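Chapter 7
Licensing and Taxation of Small Casinos

A casino license is a permit to offer games of chance for money at a named address. It is issued to an operator, and in most systems it cannot be sold or passed on with the building. This chapter deals with how such licenses are priced, and with the effect of the price on the number and size of the operators that apply.

Two charges must be kept apart. The license fee is fixed and is paid whether or not the tables are busy. The gaming tax is a share of gross gaming revenue, defined as total stakes less winnings paid out. A high fee with a low tax favors large houses. A low fee with a high tax lets small houses open but leaves them with thin margins.
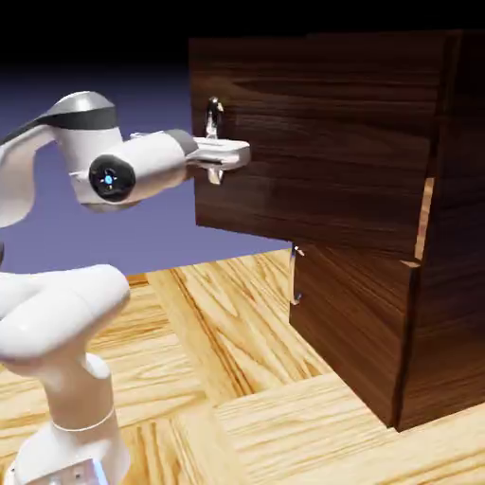 The district of Umden used the second approach. Its fee was set at 2,000 per table per year, and applicants had to run at least three tables. Seven operators applied in the first round, most of them hotels already trading in the town. The neighboring district of Plallthorpe charged one flat fee per building and received two applications, from Tamura and Tomwood. Kelmendi compares the districts in detail and argues that the fee structure explains more of the difference than population does.

Section 7.1 sets out the terms used in the rest of the chapter. Section 7.2 derives the break-even revenue for a single table under each type of charge. Section 7.3 returns to the two districts and considers the cost of inspection, which the simple model leaves out. Readers who have not met gross gaming revenue before should work through Section 7.1 first.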